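Year-End Notes on the Kitchen Table

Dec 31, 2023

The final Sunday of the year is reserved in this household for a review of the kitchen. The practice began when we moved to Orkdale, and it has been observed each winter, with one exception.

The table is addressed first. Over the course of a week it receives whatever has no settled place, and food and cleaning articles come to share the same cloth. The red cloth with the peonies remains in use for the season; it was purchased in Pornstead and has been laundered more often than its label advises.

1. Sorting by destination

Garlic and ginger are assigned to the cooking shelf, and the banana to the fruit bowl. Scouring pads, scrubbers and brushes go under the sink. Medicine is returned to the bedroom drawer – this rule admits no exceptions. Crumpled tissues are discarded.
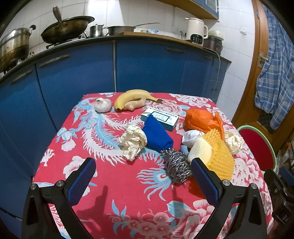

2. Floor and counter

Once sorting is under way, attention passes to the counter. The kettle and the rice cooker keep their present positions, as both are used daily. A proposal by my cousin, Tia Pilkington, to move the rice cooker nearer the door was considered and declined. Cords will be shortened in January.

The basin stays on the floor beside the table, within easy reach. Its red interior matches the cloth, although the two were acquired 12 years apart. 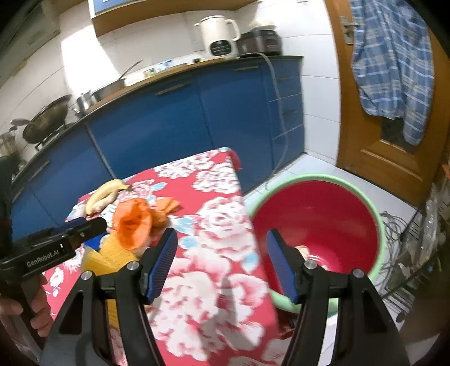 The table and basin, with the blue cabinets behind.

The cabinets themselves will be reviewed separately. Bradley Hulme has offered the loan of a step stool for the upper shelves, and his offer has been accepted with thanks.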